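Robotic suturing

Robotic suturing is the closing of a cut or wound with needle and thread by a machine. The term covers two different things. In the first, a surgeon moves the instruments from a console and the machine copies the motions. In the second, the machine plans and makes some or all of the stitches itself. This article is mostly about the second kind, which is often called automated or autonomous suturing.

Background

Sewing was one of the first household jobs to be handed to machines, and the sewing machine has been common in homes and factories since the 1800s. A sewing machine works on flat cloth that is fed under a fixed needle, and it reaches the cloth from both sides. A wound can be reached from one side only. The needle has to be curved, it has to be let go and picked up again, and the material being sewn stretches and shifts as it is pulled.

For this reason suturing is often grouped with folding laundry, tying shoes and mending clothes in discussions of what robots can and cannot do. All of these jobs involve soft material that changes shape when touched. Researchers who work on household chores and researchers who work on surgery tend to use similar methods, and some test programs include both.

Task

The most common closure used in tests is the simple interrupted stitch. Each stitch is placed, tied and cut on its own, so that a bad one can be taken out without undoing the rest. The steps are usually listed as gripping the needle, passing it through one side and out the other, pulling the thread through, tying the knot, and cutting the tails. 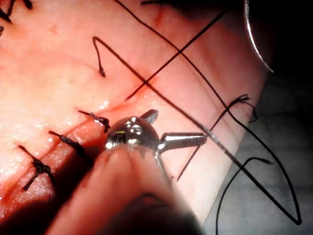
A partly closed incision with black interrupted stitches. The metal jaws of the instrument are over the wound line, and a curved needle is at upper right.

Knot tying is generally treated as the hardest step. The thread must be wrapped around the instrument, and the free tail must be caught and drawn through the loop. Thread is thin and often dark, and where two strands cross it can be difficult for a camera to tell which one lies on top. Shadows cast by the thread can be mistaken for more thread. Frayed ends cause trouble as well, as they can catch on the jaws.

Tension is a second problem. A knot pulled too loosely leaves a gap, and one pulled too tightly can pucker or cut the edge. A person judges this by feel and by sight. Many robot grippers have little or no sense of touch at the tip, so the system has to estimate the pull from what the camera sees or from the load on the motors.

Systems

Landel is a research program that trains robot arms on sewing and tying tasks from recorded demonstrations. Its recordings include 1,346 stitches made by people guiding the arms by hand. Work began on cloth and was later moved to wound closure. The program also covers button sewing and hem repair, which use the same grippers with a different needle holder.

Yupanqui is a planning method that follows the thread from one camera view to the next and keeps an estimate of where each strand runs. It was first written for untangling household cords. In a trial of 60 knots, most failures came at the point where the gripper had to pick up the short tail.

Plarirer makes a needle holder with swappable jaws that fits general-purpose arms. It is sold for laboratory use only.

Testing

The Cenidier test is a bench task used to compare systems. A machine must place 4 stitches in a row and is scored on spacing, knot security and edge alignment. Time is recorded but does not count toward the score. A run ends if a person has to step in more than 2 times.

Mpho Nel, who wrote the scoring rules, has argued that results should be reported by step as well as for the whole row. A system may drive the needle well and still fail at the knot, and a single score hides this.

Current state

Machines can place and tie single stitches under controlled conditions. Closing a full wound without help is less reliable, and systems are normally run with a person watching who can stop the arm. Needle handoff, loose tails and tissue that moves remain open problems. The same is true of mending at home, where no general-purpose robot is in common use for sewing on a button or closing a torn seam.

See also

Sewing machine
Surgical knot
Needle holder
Robot gripper
Learning from demonstration

This page was last edited on Friday, February 9, 2024.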